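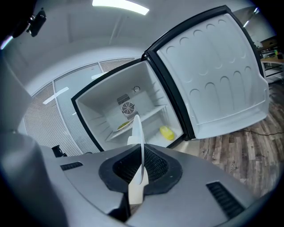 Issue 3, page 44

Section 6. Good practice for work with the hand-held gripper at a refrigerator

This section is for operators who collect demonstrations with the Flundar hand-held gripper at the kitchen station. Please read it before your first session, also if you already worked at the drawer or the sink station. The general safety rules from Section 2 stay valid and are not repeated here.

6.1 Before you begin

1. Put the refrigerator where its door can open fully. The door must not touch a wall, a table or your leg at any point of the swing.

2. Look at the floor in the area where you will stand and turn. A cable that crosses the floor must lie flat and straight. If you have to step over it while you hold the gripper, move the cable or move the station.

3. Clean the shelf and the compartment floor with a dry cloth.

4. Place the items. For the basic task, use one plate on the wire shelf and one loose item on the floor of the compartment. Leave the egg holders in the door empty unless the task card says other.

5. Check the gripper fingers. They must close evenly and must not show cracks at the tip. Write the finger set number on the session sheet.

6. Wipe the lens of the gripper camera.

Note: Food is allowed at this station, but only the kinds named on the task card. Change it at the end of each shift. Food from the station is never eaten.

6.2 Starting position

1. Stand in front of the compartment, with both feet on the floor and the gripper at the height of the shelf.

2. Hold the gripper so that the fingers point to the opening. Your other hand stays behind the gripper body during the whole recording.

3. Wait for the start tone. Then count to three in silence and begin to move.

Caution: Do not begin with the fingers already inside the compartment. Such recordings are refused at review and the time is lost for everybody.

6.3 Taking an item out

1. Move in slowly and in one direction. Small corrections are fine, but do not shake or search.

2. Keep the fingers away from the fan grille in the back wall. The minimum distance is 12 cm.

3. For an item on the plate, come from the side and close the fingers until the item is held. Do not press the plate down. The wire shelf bends, and the plate can slide to the front.

4. For an item on the compartment floor, lower the gripper first and go in after. Do not go over the shelf and down.

5. Lift a little, stop for a moment, then come out by the same way.

6. Put the item at the place written on the task card and open the fingers completely before you go back.

Caution: Never pull on the door seal or the door panel with the fingers. If the door closes by itself during a recording, stop, open it with your free hand and start a new recording.

6.4 Limits for one session

Make not more than 400 recordings with the same finger set. After this number the set is exchanged, even when it looks good. Operators change place after around an hour. The arm gets tired earlier than one thinks, and tired recordings have a drop in them.

Close the refrigerator between blocks. If the door was open for a long block, wait until the compressor is quiet before you record sound.

6.5 If something goes wrong

Item falls: finish the recording, mark it "drop" on the sheet and clean the floor before anyone walks there.

Finger touches the fan: stop at once. Switch off the refrigerator at the plug and inform the station lead.

Gripper does not open: do not force it by hand. Release it with the service button, see Section 9.

The station lead for Trerilero is Melur Lubis, and for Tunstall it is Sheila Treloar. Questions about the task cards go to Seon-mi Tak.

Changes from issue 2: distance to fan added in 6.3, limit for finger sets added in 6.4 (G. Piras, November).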